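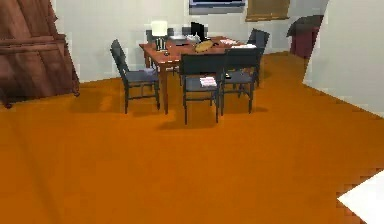

Compte rendu de la réunion de suivi – service de simulation Brodar

Présents : Mieke Van Dijk (présidence), équipe Amov, équipe achats, deux représentants de Lurano.
Excusé : Ogbonna.
Début à 14 h.

1. Approbation du compte rendu précédent
Le texte est approuvé sans modification. Le point sur les licences, laissé ouvert en septembre, est repris au point 4.

2. Objet de l'évaluation
Brodar propose un abonnement à des intérieurs simulés pour la mise au point de robots domestiques. L'équipe Amov a travaillé dans la pièce avec table de salle à manger et chaises. Elle juge l'ensemble assez proche d'un logement courant pour des essais de déplacement autour des meubles. Le meuble haut en bois sombre et l'avancée de mur blanc obligent à prévoir des détours, ce que l'équipe souhaitait. Les petits objets posés sur la table serviront plus tard, quand la saisie sera au programme.

3. Vues rapprochées
L'équipe Amov signale que la qualité baisse de près. Le veinage du bois reste lisible et la surface blanche voisine garde sa texture mouchetée, mais le bord supérieur du bloc sombre, en bas à droite, est rendu en escalier. À gauche, la grande surface brune est floue. Le groupe veut savoir si ces défauts viennent du réglage par défaut ou du moteur de rendu. La question sera posée par écrit à Brodar, avec demande d'un profil de rendu plus fin.

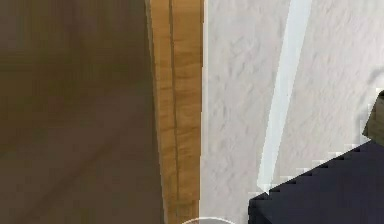
Mieke Van Dijk fait remarquer que le rendu compte moins pour elle que le délai de réponse de l'assistance. Elle ne veut pas engager le service sur un an sans délai garanti dans le contrat. Lurano se range à cet avis et demande que la clause figure aussi dans l'annexe technique.

4. Coût et licences
L'offre s'élève à 3 930 euros par an pour 4 postes. Les achats demandent si les postes peuvent être partagés entre sites. Brodar n'a pas encore répondu. Le prix d'un poste supplémentaire n'est pas indiqué dans l'offre – à préciser avant toute commande.

5. Décisions
La période d'essai est prolongée de 2 semaines, sous réserve de l'accord de Brodar.
L'équipe Amov rédige la liste des défauts de rendu et la transmet aux achats.
Ogbonna est chargé de relire les conditions de licence.
Pas de commande avant la prochaine réunion.

6. Divers
Lurano demande un accès en lecture aux journaux d'essai. Accordé.

Séance levée à 15 h 20.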